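Home Opinion Schools Clubs Letters Search

Let the robot club run a shop

November 2021

6 minute read

I've been helping out at the Tolberg College robot club for long enough to have a favourite chair, so take what follows as the view of someone who is fond of the place and probably a bit too comfortable in it. I think we should skip the Prumari Cup next year. I said this out loud in the pub and got a look, so I thought I'd better write it down properly.

For anyone who hasn't had a child drag them along to it, the Prumari is the regional robot competition. Teams turn up in Citow in February with a machine they've been building since the autumn, and the machine has two and a half minutes to push, lift or fling whatever the rules say it must push, lift or fling. There's a big clock and somebody's dad always has an air horn. I love it! I've shouted myself hoarse at it three years running. I've also watched what it does to the club from Christmas onwards, and I've gone off that part quite badly.

What happens is that the group shrinks. You start in September with a full room, and by January there are four students who know how the thing works and a lot of others fetching them tape. The four are brilliant, and they're usually the ones who arrived already knowing how to solder. Everyone else learns that robots are something other people do, while you cheer. Then the day itself comes, the machine either works or it doesn't, and it goes into a cupboard with its wheels off.

This term we did something different, mostly by accident. The college had bought a pair of arms for the engineering course, the course wasn't using them on Thursday evenings, and Lâm Bùi (second year, had never come to the club before, wandered in looking for a phone charger) asked whether they could be made to pick out somebody's lunch. You'd ask for a sandwich and a drink and the arms would put them on a tray for you. That was the whole idea. It took him one breath to say, and it has kept the rest of us busy for months.

I want to explain why it's been so good, and I'm going to have to talk about sandwiches.

A competition gives you game pieces. They're all the same size, they're rigid, they're a nice bright colour, and the rule book tells you what they weigh. A corner shop gives you a wedge of bread in slippery wrapping, a bag that's mostly air, a little bottle that falls over if you breathe on it. You can't look these up. You have to squeeze one and find out, and it happens that squeezing one and finding out is a thing absolutely anybody can do. A first year who has never written a line of code can tell you that the arm is coming in too steeply for the sandwich, and she'll be right, and the person at the keyboard has to listen to her.

So we had people arguing about angles who'd never argued about anything in that room. There was a whole evening — I timed it, 40 minutes by the clock over the door — on whether a packet should be picked up by its crimped edge or by its fat middle. I have sat through governors' meetings with less rigour. The crimped edge won, then lost the following week when we changed supplier and the packets came in fatter, and they had to start all over again. I was thrilled, if I'm truthful. They were furious.

The other thing is the notebook. Somebody decided early on that every attempt should be written down, what was asked for, what the arm went for and whether it ended up on the tray, and a rota formed for doing it. By half term they'd logged 1240 attempts. Of those, 992 worked. I know four out of five doesn't sound like much, and if you ran a café on those terms you'd be shut by the weekend. But I'd ask you to think about how many times a Prumari machine does its job in front of judges. A handful, perhaps? You can't learn anything from a handful except whether you were lucky. These kids have a notebook full of failures with a reason next to each of them, and 122 of the reasons are sandwiches. Half the club can now tell you what a failure rate is, and they got there through egg mayonnaise.

Now, the case against me, which I've been given at some length.

The head of engineering, who is a kind man and a busy one, says that a competition has a deadline and a shop doesn't. He's got a point. Our project has drifted. We lost most of October to a row about whether the arms should take turns or share the work, and with a date in the diary somebody would have had to settle it. I'd answer that you can put a date in the diary without going to Citow. Have an open evening. Invite the parents, let them order something, and see who goes hungry.

He also says universities and employers have heard of the Prumari and haven't heard of our sandwiches. Fair enough again, up to a point. We had a visitor from Morelli, the packing firm out past the ring road, and I'd expected her to be polite and leave by eight. She stayed till we locked up. She wanted to see the notebook, and she had questions about the bags that I couldn't follow and that three of the students could. I don't want to build too much on one visitor. Still, I've stood beside our stand at the Cup for three years and never had a conversation like it.

The objection that worries me more came from a parent, who asked if we weren't just teaching teenagers to put shop workers out of a job. I didn't have a good reply ready. Several of our lot work weekends on a till, and they've got opinions! They talked about it while they were resetting the table, which takes ages, and they didn't agree with each other. One thought the shelves could go to the machines and welcome. Another said the customers she sees every Saturday come in for a chat and buy the milk as an excuse. I can't imagine that discussion ever starting over a foam ball and a scoring net. It's a subject that affects them and they ought to have it out somewhere, so why not with the thing in front of them, when they can see how clever it is and also how clever it isn't?

There's money as well. Entering the Cup costs us the fee, the coach and a set of game pieces we can't use again. The shop costs whatever the snacks cost, and the stock gets eaten when it's too battered to be picked up any more. (There's a strong suspicion that some of it is being battered on purpose.)

I'm not asking anyone to close the Prumari down. If a school has the staff to do both, lovely, do both. We've got one evening, one room and me. Given that, I'd take the project where the quiet ones have something to say by the second week. I'd like us to tell Citow we're sitting out February, spend the coach money on a second table, and let Lâm have his way about hot drinks, within reason and with a lid on.

Comments (4)

cup_mum_of_two
My eldest got her place on her course talking about the Prumari at interview, so I can't agree. But I do recognise the bit about the ones fetching tape. My youngest was a tape one.

Gearbox Phil
Could you not run the shop in the autumn and the Cup after Christmas? Feels like you're choosing when you don't have to.

Thursday regular
As one of the people in the packet argument I would like it on record that the crimped edge was right and the new packets are wrong.

R. from the ring road
Please do the open evening. I'll have a cheese and onion. 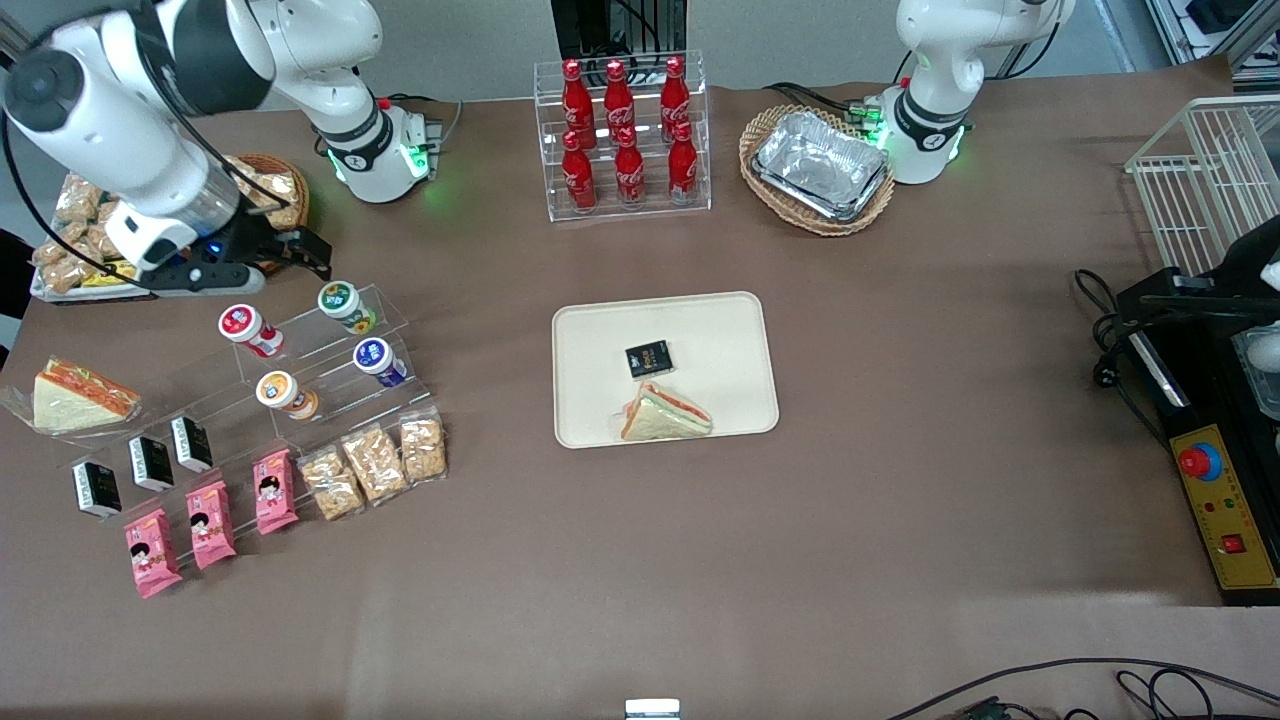 Do students need to know how to code before they join a project like this?

Most of the early work is handling the objects, watching the attempts and writing down what went wrong, so a complete beginner can be useful from the first evening. Coding can be picked up along the way by those who want it.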